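Wellodstead Community Halls Retrofit
Interim progress report, second reporting period
Prepared for the Serton grant office by Declan Pickering, project manager

1. Status

Work covered by the grant is on schedule at Wellodstead and behind schedule at Tullunlow. Spending is within the approved budget at both halls. No change to the total award is requested. One transfer between budget lines is requested and is set out in section 5.

2. Subfloor and insulation

The Wellodstead main hall has a suspended timber floor over a ventilated void. The void was inspected from the north hatch before any boards were lifted. Joist ends on the north wall had a moisture content above the limit set in the specification, and 6 joists were repaired by cutting back to sound timber and fixing new sections alongside. The remaining joists were treated and left in place.

Insulation between the joists is now complete. The specified board was replaced with a flexible batt of equal thermal resistance, as the joist spacing varies too much for rigid board to be cut without gaps. The change was approved in writing before the order was placed. An airtight membrane was laid over the joists and taped at the perimeter. Air bricks on the north and south walls were cleared, and two that had been painted shut were replaced.

Tullunlow has a solid slab. No insulation work is planned below it. The slab was tested for moisture in November and the reading was too high for a bonded floor finish. A second test is scheduled after the heating has run for a full month.

3. Floor finish

The finish for both halls is a plank floor laid in one direction, parallel to the long walls. The order for Wellodstead is 126 packs, including the cutting allowance. Delivery is complete and the packs are stored flat in the main hall to adjust to the room before laying.

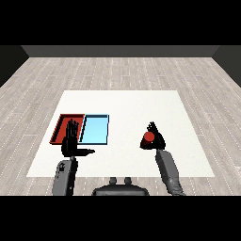
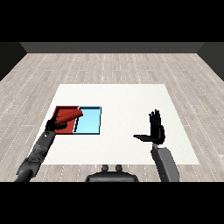
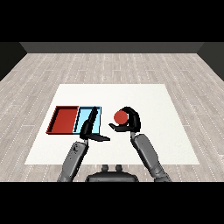
Laying direction was the main point left open in the last report. Two options were priced: planks across the hall, which shortens each run and makes later repairs simpler, and planks along it, which reduces the number of end cuts. The lengthwise option was selected on cost. The tone is a pale gray, and against dark gray walls, as in all three views, the boards set the brightness of the room and the seams between them stay visible toward the back. The lighting calculation for Wellodstead has been rerun with a lighter floor value, and one row of fittings has been removed from the layout as a result. Wall color at Tullunlow is still to be confirmed by the hall management.

4. Heating and controls

The old boiler at Wellodstead has been disconnected and removed. Pipework to the new heat emitters is installed and pressure tested. The controls contractor, Kong, has fitted room sensors in the main hall and the meeting room but has not yet commissioned them. Commissioning depends on the electrical supply upgrade – the utility has accepted the application but has not given a connection date.

5. Budget

The joist repairs were charged to contingency. The removal of one row of light fittings leaves an underspend of $455 on the lighting line. We request approval to move $300 of this to the floor preparation line at Tullunlow, to pay for the second moisture test and a surface repair near the kitchen door. The balance would stay on the lighting line until final account.

6. Risks

The slab moisture at Tullunlow is the main risk to the program. If the second test fails, a liquid membrane will be needed before the finish is laid, and a quotation has been requested. The connection date at Wellodstead is the second risk. It does not affect the floor, but it will delay the opening of the meeting room.

7. Next period

Floor laying at Wellodstead, main hall first
Second moisture test at Tullunlow
Commissioning of room sensors, subject to the supply upgrade
Skirting and door trims, both halls
Submission of the revised lighting calculation to Serton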